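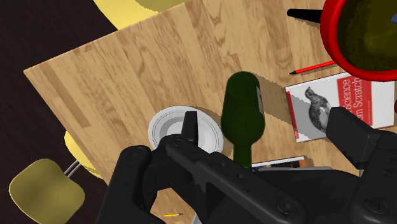

pridton_nights
Wrist camera alignment on the gripper cell, simulated side. I've got the virtual copy of our Fledusa arm running at last, and the wrist view is wrong in a way I can't put a number on. On the real one the fingers sit low and even. In the sim the right finger is well up over the corner of the data science book, and the table runs off on a diagonal like a ship's deck. I've reloaded the mount file and sworn at it. Is it the camera offset, or have I got the wrist joint zero wrong?

moreira
Joint zero. A tilted table only means the wrist is rotated, and a rotated wrist is what you get when someone types degrees into a box that wants radians. Ask me how I know.

old_grease
Disagree. Wrist camera's bolted to the wrist, so if the zero is out the table turns but the fingers stay put in the view. He says the fingers have moved. That's the mount.

moreira
Unless he's comparing fingers open with fingers closed. Pridton, are you?

pridton_nights
I would like it noted that I'm a professional.

Yes. Real one was parked shut.

old_grease
Right. Shut them both, then compare. Send the wrist to zero, put the bottle under it upright and see whether it lands in the same spot on both screens. Mine was out by 4 degrees for most of September and I'd blamed the floor.

clasico
Why bother with the bottle? Print a checkerboard and calibrate it properly.

old_grease
Because the bottle is already there.

clasico
So is the bodge, apparently. A round green bottle has no corners. At least use the book, it's flat and it's got edges.

pridton_nights
Used the book, to keep the peace. Fingers shut, they match to within 2 pixels, so the mount is fine. Table still skewed. Wrist zero was out by up to 20 degrees depending on which file loaded last, and there were 2 of those, both called final.

moreira
Radians?

pridton_nights
One of them.

moreira
Thank you.

old_grease
Delete the spare and write the zero on a bit of tape on the real arm. And check it again after you next swap the fingers, the screws on ours creep.

clasico
Still want to see a checkerboard.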